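Evening Course: Materials at Home
Handout 4 - Foams, and why so little stuff can do so much

Welcome back! Last time we finished with glass, which is heavy, hard and very patient. Tonight is the opposite, and it's one of my favourite sessions of the whole course. A foam is a gas held inside something else. Bread is a foam. So are meringue, pumice, bath sponges and the head on a glass of stout. Once you start looking you'll find them in every room of the house.

Two words you need before the break. In an open-cell foam the bubbles join up, so air and water can move through it (think of a sponge). In a closed-cell foam each bubble is sealed off from its neighbours, so water mostly stays outside. Many foams are a bit of both, and the mix decides what they're good for.

Why do foams keep heat in? Still air is a very poor carrier of heat. Air that can move around is much better at it, as anyone with a draughty hall knows. Chop the air into tiny pockets and it can hardly circulate at all. The solid walls do carry some heat, but they're thin and the path through them is long and winding.

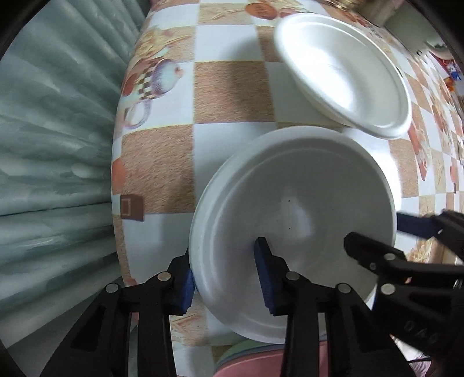 Finn Gerlach wondered whether smaller bubbles always make a better insulator, given that you also get more walls. Good question, and the answer is no, not always! With very large bubbles the air begins to circulate, and with lots of extra wall you are adding solid for the heat to travel through. Makers look for a happy middle.

Stiffness is the other surprise. Bend a strip of anything and the outer faces do most of the work, one stretching and one squashing. The middle mainly keeps them apart, so it can be very light. Bird bones do this - so does the inside of a flush door. A raised rim or a row of ridges helps in a similar way, by putting material further from the centre line. Try it with a sheet of paper: flat it flops, pleated it will hold up a pencil.

To try before next week

Whip two egg whites, one with a pinch of sugar and one without. Leave both for 38 minutes and note how much liquid has drained out of each.

Press a slice of fresh bread with your thumb, then a slice of stale. Which springs back, and what has changed in the walls?

Reading: Benholm, chapter 13, skipping the sums unless you enjoy them. Bring a sponge!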